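The Lurden Hall Night Log

1. Closing

The Kondelero Museum of Natural History shut its doors at 5, and the night technician signed the log at the desk beside the coat check. The entry read 22/09/2026, all halls clear, one sauropod out of service.

The sauropod was a Phillips unit, 90 feet from nose to tail, with 4 air cylinders in the neck and a single pump under the floor. It had been installed in January. Since then it had raised its head every five minutes during opening hours and lowered it again without a fault.

The fault, when it came, was small. The head went up and stayed up. Children waited under it for the second half of the motion, then moved on to the eggs.

The technician opened the floor panel and read the gauge. Pressure in the neck line was holding at 200. The release valve had power, and the controller reported that the valve was open. One of these statements was wrong. The technician wrote both of them down.
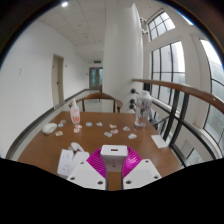 2. The valve

The valve came out with four bolts. It was clean. The seal was good, the spring was good, and it clicked when tested on the bench. The technician put it back, closed the panel and ran the cycle by hand.

The head stayed up. It faced the high window at the north end of Lurden Hall, where the lights of Ilau showed on the far side of the river.

The manual gave a procedure for this: shut off the pump, bleed the line, wait. The technician shut off the pump and bled the line. The gauge dropped to zero. With no air in it, the neck could not support the weight of the head. This was stated on page 5, in bold.

The technician waited for the time given in the manual, and then for the same time again. Across the river the lights went out, one street after another — a power cut, or just the hour.

When the last one was dark, the head came down at its normal speed.

The log entry was amended to read: returned to service, no parts used.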